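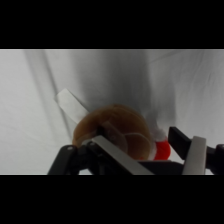 Figure 3. A brown plush toy against a white fabric backdrop.

4.2 What people keep, and why they keep it

We had expected, going into the household interviews, that most people would want to talk about furniture, or perhaps jewelry, and a good many of them did. But the things that kept our visitors at the kitchen table well past the agreed hour were nearly always soft ones: blankets, knitted hats, and above all stuffed toys. Of the 2367 objects entered in the Vadham inventory, over 300 were soft toys, and their owners spoke about them at greater length than about anything else in the house (see also Bakker and Leemans, Section 2, on wedding linens).

It would be easy to put this down to childhood memory alone, and we were tempted to. Yet 158 of the toys had come to their present owners as grown-ups – from a parent's closet, from a sister moving abroad, or in one case from a neighbor who simply left it on the step with a note. Vídalín has suggested that a toy passed along in this way works a bit like a family recipe, in that each keeper feels free to change it a little. Our own notes bear this out rather nicely. Owners told us about new stuffing, replacement eyes, and ears sewn back on with whatever thread was in the drawer, and they were often prouder of the mending than of the toy itself.

Plush of the kind shown in Figure 3 raises a small problem of dating, and we would ask the reader to be patient with us here. Labels are the first thing to go, and owners tend to guess a decade too early. Where a label was missing we followed Maes and entered the decade the toy joined the household, leaving the year of making blank. Van Hecke prefers to date by the pile of the fabric, and we take up that disagreement in Section 5.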